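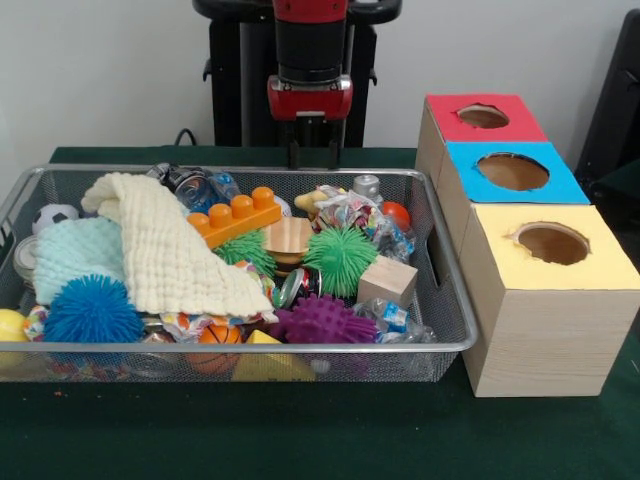

Opinion | Posted 10/8/26 | Filed under: Robots, Standards, Complaints

I have spent most of this year arguing about the word "sorted," and I'd like to drag you into it.

Say you've got a mixed pile of stuff and three boxes, yellow, blue and red, or something close to red. The robot picks a thing up, carries it over, lets go above a hole. Did it sort the thing? You'd think that would be the easy part! But if the duck goes in the blue box and the rule was "toys in yellow," then what you have is a very nice pick and a failed sort. If there was no rule written down, you have whatever the person filling in the spreadsheet felt like having that afternoon.

That second situation is a lot more common than people in my line of work like to admit. I've sat through two product demos at Grodholm where the success rate on the slide was lovely and the definition of success was in somebody's head. I asked for it both times. The first time I got a verbal answer, and the second time I got a different verbal answer.

So my position, which I'll defend against anyone who wants to buy me a coffee, is that the rules for a sorting test should be written before the robot is switched on, they should fit on one page, and they should be boring. Which object goes in which box. What counts as a drop. Whether a thing that lands on the rim and then rolls in gets full credit (I say yes, my colleagues at Gerlach say no, and we're both fine as long as it's on the page). How long the arm gets before you call it. Whether a person may reach in and fluff the pile, and how that gets marked down if they do.

The fluffing one drives me up the wall. A pile that has been tidied by a helpful human is a different pile. Cloth is the worst for this. A folded towel lying across a heap of balls is hiding things and holding other things in place, and if you lift one corner to "give it a fair chance" you've changed the test. Do it if you like! Just write it down.

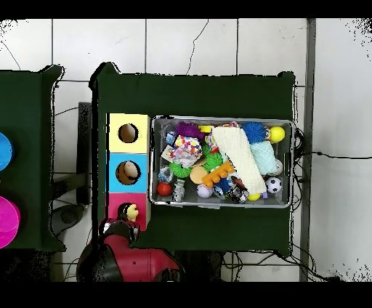

Then there's the matter of what goes in the pile to begin with. A lot of the draft rules I've been sent only want rigid objects with known sizes, and I understand the appeal, I really do. You can measure a wooden cube. You can give it a part number. But I've never met a household or a recycling line made of wooden cubes, and I'd much sooner see a test that includes spiky rubber balls and crinkly plastic and a cloth or two, with the messiness handled by good record keeping. The Ornley checklist (thirteen items, free to copy, please copy it) gets this right. It asks for an inventory of every object before the run, including the soft ones, and a note on how the pile was made. Dumped, placed or left over from last time. It takes a few minutes and people moan about it every single time.

The usual objection is that this slows everybody down. One fellow writer on the Rulolano mailing list told me their lab had logged 3453 attempts since January and that stopping to fill in a sheet would have cut that in half. Okay. But when I asked how many of those attempts used the same box rule from start to finish, the thread went quiet for a while and then moved on to cable management. I would take 1000 attempts I can read over a bigger number that I can't, and I think anybody who has tried to compare last spring's results with this fall's would say the same.

I'm less sure about the safety side, so take this bit as thinking out loud. Small tabletop arms get treated as if they were kitchen appliances, and the paperwork for them is either nothing or a thick binder written for a welding cell. Neither one helps the person standing next to the table. I'd like a short middle version that covers where people stand, who has the stop button, where the cables run and what everybody does when an object ends up on the floor. (Stop the arm first. Then pick it up. I've watched smart people do it in the other order, and I've done it myself, and I'm not proud.)

I'd put that on the same page as the sorting rules, by the way. Separate documents get separate amounts of attention, and the safety one always loses. Put the stop button right above "yellow box: toys" and people will read it on their way to the part they care about.

If you have a one-page rule sheet already, send it to me. I'm collecting them, and I'm especially after ones that say what to do when the object gets stuck in the hole, as mine currently says "discuss" and we have been discussing it for weeks.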